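Lalon: a README for the laundry folding notes

Hello, and thanks for downloading this. Lalon is a small collection of notes about folding clothes at home, mostly T-shirts, with a few pillowcases and tea towels thrown in when I ran out of T-shirts. I'm Lovely Buenaventura and I put it together over one rather damp November, folding on top of the bed in the back bedroom of my flat (the table is never clear, and a bed is a much kinder height for my back anyway).

What's in the folder

There are 187 folds written up in total, one per row, in a plain spreadsheet called folds. Each row says what the garment was, what it's made of if the care label could still be read, which fold I used, how long it took and whether I was happy with it. A second sheet, garments, lists the 67 different things that got folded, so you can see that the same poor navy polo shirt turns up again and again. There's also a text file called grumbles, and it's exactly what it sounds like.

The fold names

I used three folds and gave them silly names early on, and by the time I thought of changing them they were all through the spreadsheet, so they stayed.

Drukance is the ordinary shop fold: sleeves in, sides in, bottom up to the collar. Lurilby is the long one, where you fold the shirt in half down its length first and then into thirds, and it stands up nicely in a drawer. Lill is for small things and is really just halves until you can't be bothered any more.

If the fold column is blank, I gave up halfway and hung the thing on a hanger. There are 14 of those and I've left them in!

How I lay things out

Most of the time goes on the flattening, much more than I expected when I started. I shake the shirt out over the bed, let it drop, then take hold of the two corners nearest me and pull towards myself until that edge is straight. The far side can stay in a heap for the moment. It's tempting to go after every wrinkle at once, and all that happens is you chase them from one side to the other.

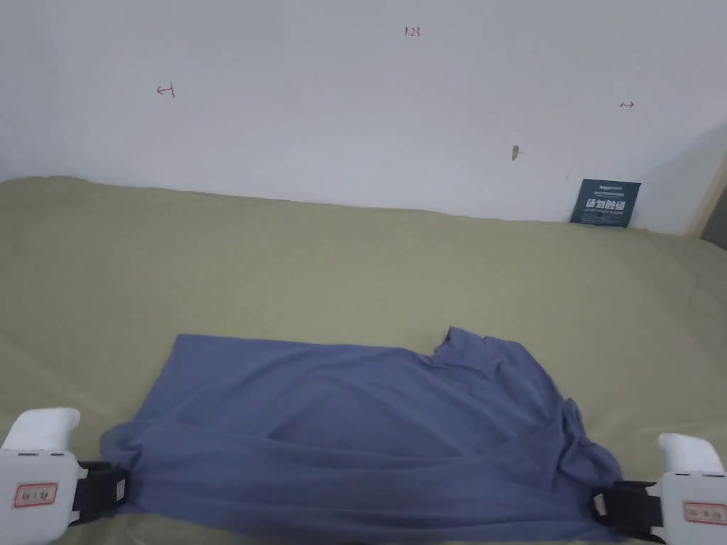
Once one edge is straight I move round the shirt and smooth the rest out from there, sleeves last. Soft old jersey behaves itself, more or less. Anything with a bit of stretch creeps back as soon as you let go, and I've marked those with an s in the notes column. A fitted sheet pulled tight makes a decent surface, but a duvet is hopeless, you press down on a sleeve and the whole shirt slides off into the dip.

Timings

The time column is in seconds and starts when the shirt is down on the bed, so the shaking out doesn't count. My best Drukance is 27 seconds and I was very pleased with myself. Please don't read much into the Sunday rows, I had the radio on and kept stopping to listen.

Things that are wrong with it

Almost everything is adult sized, so it's no use for baby clothes. "Happy with it" is a yes or no from me alone, and I got fussier as I went on, so an early yes might well be a later no. I spelled grey both ways in the colour column and have only fixed some of them. Pillowcases are listed under garments, sorry, I know they aren't.

Using it

Do what you like with it, a mention would be nice. If you add rows of your own, please put your initials in the last column so I can tell whose shirts are whose, and keep the fold names as they are, even Lurilby. Towels and trousers will go in a separate folder once I've worked out what to call the folds.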